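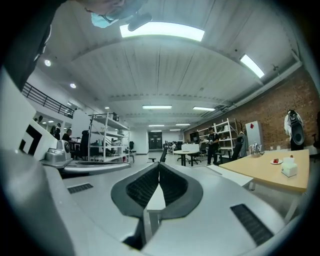

Words by Bron Pavliuk, office manager and reluctant tea lady

Last updated: January

So we've been in the new space at Jarville long enough for me to have opinions about it, and most of them are about cups.

It's one big open room, white ceiling, lights running all the way down to the double doors, a mezzanine up on the side and tall white shelves that filled up with boxes before I'd even found the scissors. I love it. What it doesn't have is a proper kitchen, so the tea things live wherever there's a bit of table going spare.

My system (I'm calling it a system) is the tray. Small white cups go on the grey tray, the tray stays on the white table, and the glass kettle lives over on the wooden one - I adore that kettle, the handle arches right over the top and it makes even a sad afternoon teabag feel like an occasion. The tray has a raised rim too, so a slosh of milk stays put instead of heading for somebody's paperwork.

I did look at a fancy tea trolley from Ritwood but it was $400 and I'd have had to put it together myself, so no. I ended up ordering 11 cups from Bumness, which is an odd number to own, I know, but that's what was left in the clearance colour! Next on the list is a hook for the tea towels and a biscuit tin with a lid that shuts. 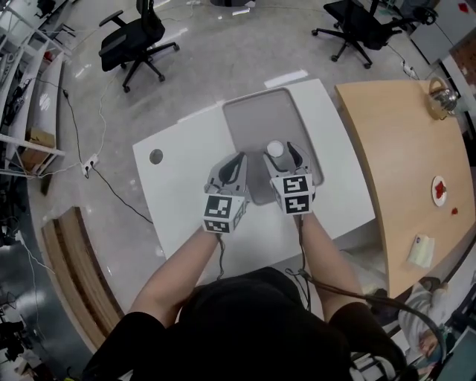
Do you need a tray if you've only got a few cups?

I'd still get one, even for four cups. You can carry the lot to the sink in one go, and wiping down a tray is much quicker than wiping down a whole table.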